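Plestanier Table Refinishing: Frequently Asked Questions
Last updated 30 July 2020

Do you work on any table?
Any table made of actual wood. If the top is a photograph of oak glued to sawdust, we can offer sympathy and the name of a good tablecloth shop. Send us a picture of the underside first. The underside of a table has no reason to lie.

How long will I be without it?
A plain top takes nine days from drop-off. Oil needs time between coats, and it does not care that your in-laws are coming. If you need something to eat off in the meantime, Felicja Mazurek keeps a loaner folding table at the front desk. It wobbles, so you will appreciate your own when it comes back.
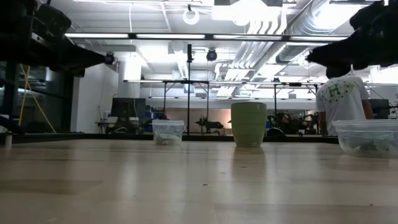

Please book the loaner when you book the work. In July we had two families who both believed it was theirs, and one of them ate on an ironing board.

Oil, wax or varnish?
Oil if you like to fuss, varnish if you don't. Wax feels lovely and lasts until somebody puts down a hot mug. Bleddyn Humphreys does our finishing and has strong opinions about wax, which he will share at length if you phone before lunch. Our usual oil is Bastitora. We also keep Sollex, a hard varnish, for households with small children or large dogs.

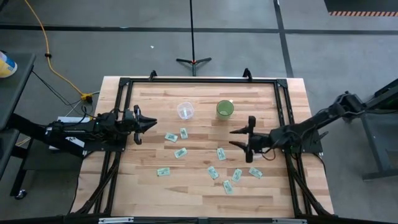 How soon can I use the table once it's home?
Give an oiled top another 26 hours before you eat on it and a full week before you spill on it. Varnish can take dinner the same evening. In both cases hold off on the crayons.

Can you get rid of a white ring?
Usually. White rings sit in the finish and come out with patience. Black ones have gone into the wood and want sanding, or a fruit bowl. Please don't try mayonnaise. We know what the internet says, and we have smelled the results.

What does it cost?
Sanding and oiling a top starts at $60 per square foot for straight edges. Legs are extra, and carved legs are extra with a sigh. The largest bill we ever wrote was $2,296, for a banquet table with lion feet. Every lion had toes.

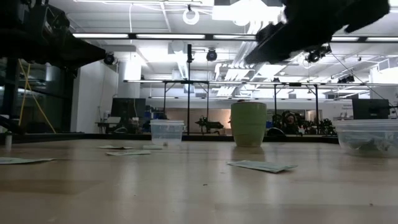 Green cup and clear containers on a light wood tabletop.

Will you match the color of my chairs?
We'll try. Bring a chair along, not a photo taken at night under a yellow bulb. Old wood keeps changing after it leaves us, so a perfect match in summer may be a near miss by Christmas.

Do you pick up?
Within nearly 9 miles of the shop, ground floor only. Emanuel Ilie drives the van and would like it known that a half flight of stairs is stairs.

I still have a question.
Write to Lenuța Barbu at the front office. She answers everything, including the man who keeps asking whether we do canoes. We don't do canoes.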